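Wednesday, March 6, 2019
By Staff Writer, Enriquez Weekly

The owner of Lolletell, a small shop on the east side of Enriquez that sells dry goods by weight, does not like the word "bulk." Customers hear it and think of 50-pound sacks, she says. Most of her sales are for less than a pound.

"A woman came in on Saturday and bought nine bay leaves," she said. "I put them on the scale and the scale read zero. I charged her a quarter."

The shop opened in October in what used to be a shoe repair place. It stocks 167 items, nearly all of them food: flours, beans, rice, dried fruit, tea, spices, oats, sugar and salt. Customers bring their own containers or take a paper bag from the roll by the door. They weigh the container first, write the weight on it with a grease pencil, fill it, and bring it to the register.

Before this she worked for Natum, a regional grocery distributor, where she handled returns. She said the job taught her how much food goes bad on the way to someone's kitchen, and how much more goes bad once it gets there.

"People buy the five-pound flour because it's cheaper by the pound," she said. "Then they bake twice a year. I did it too. I had whole wheat flour in my cabinet that smelled like crayons."

Whole wheat is the item she talks about most. The oil in the germ turns in a few months at room temperature, she said, and sooner near a stove. She keeps hers in a cooler in the back and puts out a small bin each morning. White flour stays out front, along with white rice, which she said will outlast most of the furniture in the store. Brown rice goes in the cooler.

She gets the same questions every day, and storage is the main one. Her advice is to match the container to the amount. A cup of lentils in a gallon jar will be fine, she said, but ground coffee or paprika in a jar that size sits with a lot of air and goes flat. She tells people to look at what they already own before they buy anything.
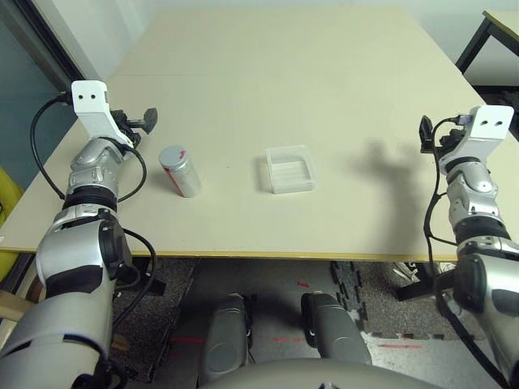
A lidded canister and an open clear plastic box. Check the cabinets before buying new containers.

"I sell jars, so this is bad business advice," she said. "But somebody spends $60 on matching jars and then has nothing left to put in them. Start with whatever has a lid that closes."

She does have a few rules. Anything that held fish or strong spice should not hold tea. Plastic that has gone cloudy and sticky should be thrown out. And everything gets a label with the name and the date, even if it seems obvious.

"Baking soda, cornstarch, powdered sugar," she said. "You think you'll remember. I had a customer thicken a gravy with powdered sugar at Thanksgiving, and she is a very good cook."

The hardest part of the first winter was the moths. Pantry moths came in with a delivery of birdseed, which she had agreed to carry because several customers asked for it. She found webbing in the bin on a Monday, closed for two days, and threw out the seed along with everything on the shelves on either side of it. The inspector's list of what could stay came to 163 items. She replaced the rest over the next few weeks but dropped the birdseed.

Now every delivery of grain or nuts spends four days in a chest freezer before it goes on the floor. She suggests the same thing for people at home who have had moths, though she said a clean shelf and a tight lid will take care of most of it.

"Take the shelf paper out," she said. "They love shelf paper. And look at the screw threads on the jar lids, because they get in there."

Prices are mixed. Spices cost much less at Lolletell than in a supermarket jar, and so do most teas. Oats and sugar cost a little more. She said she is open about that and keeps a sheet by the register comparing her prices with those at the nearest big store, which she updates on the first of the month.

"If you need ten pounds of sugar for canning, go there," she said. "Come here for the cloves."

Not everything has sold. She ordered buckwheat groats on the advice of one regular, who then moved to Nendden, 40 miles away. She has been eating them for breakfast – with butter and salt, which she recommends – and expects to finish the sack by summer. Carob powder will not be back. Popcorn, which she almost left off the first order, is now her best seller after coffee.

She plans to add oils and vinegars this spring, once the county approves the dispensers. Those will need glass bottles with narrow necks, and she is asking customers to save theirs and take the old labels off with warm water and a little cooking oil.

The shop is open Tuesday through Saturday, closing at 6. The cooler items are not on the floor, so customers who want brown rice, whole wheat flour or shelled walnuts late in the day should ask at the register.

Last updated: 9:14 a.m.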